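3.2 Districting rules and the composition of the sample

We examine whether the body that draws local council districts affects how closely incumbents' home addresses track the new lines. The sample covers 200 councils that redrew their maps between the two most recent counts, and 1,561 district boundaries in all. Councils with fewer than 800 registered voters were dropped, as were those that elect all members at large.

Following Birkett and Wainwright, we code each council by who held final approval of the map: the sitting members, a county board, or an appointed panel. Mixed cases – mostly places where a panel proposed and the council amended – are assigned to the body that cast the last binding vote. Boundary files for Plimen and Stellska were only available on paper and were traced by hand. The files as used here are those posted on March 2, 2019; later corrections are not included.

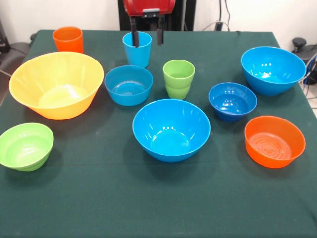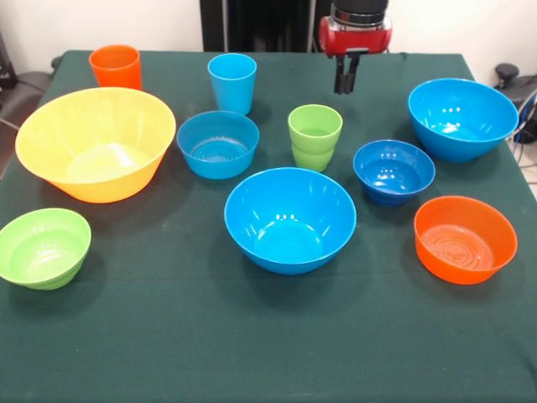
Figure 2. Colored plastic cups and bowls on a dark green cloth.

The main outcome is the share of incumbents placed in a district with another incumbent. Where members drew their own maps, pairings were rare and nearly always involved someone who had already announced a retirement. Where a panel had the final vote, pairings were more common, but the gap narrows once council size is taken into account. Small councils have fewer lines to move, and a shift of one block can put two members together.

Ackroyd is a partial exception. Its panel was required to keep wards whole, and about 30 precincts could not be reassigned under any plan. We report results with and without Ackroyd; the sign of the estimate is the same in both, though the interval is wider when it is left out. Gorkis changed its approval rule in September, after its map was adopted, and is coded under the old rule throughout.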